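Open Day at the Clernberg Parcel and Returns Center

I should explain that I am the kind of person who slows down to look at loading docks. My sister collects lighthouses, I collect warehouses, and between us we've ruined a lot of family vacations. So when the flyer for the Clernberg open day came through the door I had it stuck on the fridge within the minute, and I'd booked a tour slot before my coffee was cold.

Getting there was the worst part. The bus from Rokmont only goes as far as the gas station, and after that you walk along the shoulder with trucks going by, which I don't recommend in nice shoes (I wore nice shoes). There was a sign for the open day but it pointed at the staff entrance, so a small crowd of us stood around a locked turnstile until a woman in an orange vest came and got us. She was very nice about it. She gave us vests too, and mine came down to my knees.

The tour was 45 minutes, or that's what the flyer said. Ours ran way over, mostly on account of a man at the back who wanted to know everything about drains.

We started at the receiving doors, where it was freezing. They'd left one door up so we could look straight into a trailer, and I had no idea how high those things are stacked! Everything that comes in gets a label right there, before it moves an inch, and our guide let the kids stick one on an empty carton. One of them stuck his on his brother. From there the boxes go up a belt and over your head, and you follow along underneath on a yellow path painted on the floor. I loved that bit. You hear the rollers before you see them, a sort of rattly purr, and every so often a box goes by with a dented corner and you wonder who's waiting on it.

Then came the part I'd come for, which is the bins. I know, I know. But I've always wanted to see how loose stuff gets handled, the things that don't come in a nice square carton, and at Clernberg that means metal bins. Our guide said they tried plastic ones for a while from a supplier called Istov and they were lighter and quieter and everybody liked them, right up until the winter, when the corners started to crack. So back came the metal.

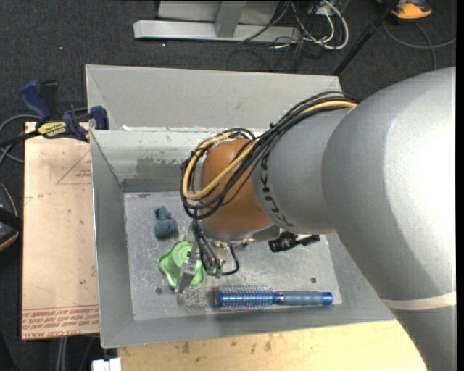 What I kept looking at was the wear. The metal floor is all fine scratches and pale scuffs, and there's a patch on the inner back wall where the paint has gone a scuffed greenish gray. I find that kind of thing beautiful – you could put it in a gallery and people would nod at it. The sides slope, too, and I asked about that. Anything that lands against a side is meant to slide down to the floor, where it's easier to get at. So simple! I've got a toy box at home with straight sides and there's been a sock wedged in one corner of it for years.

There was a green item on the floor of the bin and one of the kids got very attached to it. He wanted to know where it was going. Our guide said she couldn't tell him, and he took that to mean it was a secret, and he talked about it all the way to the packing tables.

The packing tables were my second favorite. We all got to have a go at making up a carton, and I am sorry to report that I'm terrible at it. I bake, I sew, I can fold a fitted sheet, and I could not get that tape to go on straight. The packers learn on 4 carton sizes and then move up, and the trick (she showed us twice, slowly, and I still lost it) is to press the middle seam down with your forearm and pull the tape toward you. The paper they stuff in comes off a big roll and crumples itself as it comes out. I want one. I have no use for it at all.

After that we got the returns room, a bit of a mess, and I mean that kindly. It's where things go when the label has come off or the address doesn't make sense. There were shelves and shelves of it. A lamp with no shade, a single ski boot, a great many phone cases. They hold it all for 50 days and then it goes out to the resale shop on Gebreyes Street, which I didn't even know existed and which I've now been to twice. Go early, and take your own bags.

Refreshments were in the canteen. The coffee was weak but the lemon bars were wonderful, and they were only 2 dollars with the money going to the food pantry. I had a lemon bar and then I had another one for the walk back. There was a table of free pens and tape measures, and I'd like whoever took a whole handful of tape measures to think about that.

A few practical things if you're tempted. The floors are hard and there's nowhere to sit until the canteen. It's loud near the belts, so if you've got little ones bring ear defenders, as the ones they lend out are adult size. You can't take a stroller past the receiving doors. The restrooms are clean but they're right at the start, and it's a long way back.

They're doing another open day in April and the slots go up on the Clernberg website. I've already asked my sister. She says she'll come if I do the lighthouse at the weekend, so that's me up and down a spiral staircase again, and this time I'm wearing sneakers.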